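Section 3: Packing the Doslow Bag

Read the whole section before you start. Owners who skip to step 5 write to us in June, and we recognize them by their tone.

Clear a table and lay out what you plan to carry. Smooth, hard things and soft, floppy things get along badly in a bag, so decide now which goes in first. 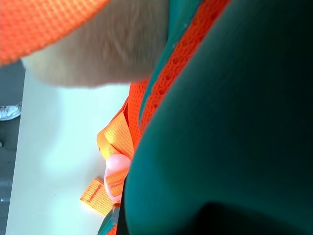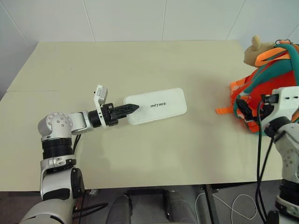 1. Loosen every strap to its full length. Yes, you will be tightening them again shortly.

2. Open the main compartment and take out the packing paper. There is more of it in the bottom corners.

3. Load flat, rigid items against the back panel, long side upright. Keep the total under 16 pounds.

4. Fill the gaps with clothing. A rolled sweater does this well. A second pair of boots does not, however firmly you believe in it.

CAUTION: Do not force the zipper. If it stops, take something out. The zipper has been tested to 80 openings a day and has no opinion about your vacation.

5. Fold each loose strap end back on itself and tuck it under the elastic keeper. Leave 3 inches free so you can find it in the dark.

6. Lift the bag by the top handle and wait 60 seconds. If anything slides, return to step 3.

Note: The Irari and Moulin sizes have no elastic keepers. Tie the strap ends in a flat knot and skip the second half of step 5.

To clean, wipe with a damp cloth and air dry. Keep it out of the dryer, including on the setting marked "delicate."

Missing parts: write to Ashraful Pramanik at the Drusach service desk and give the size printed on your packing slip.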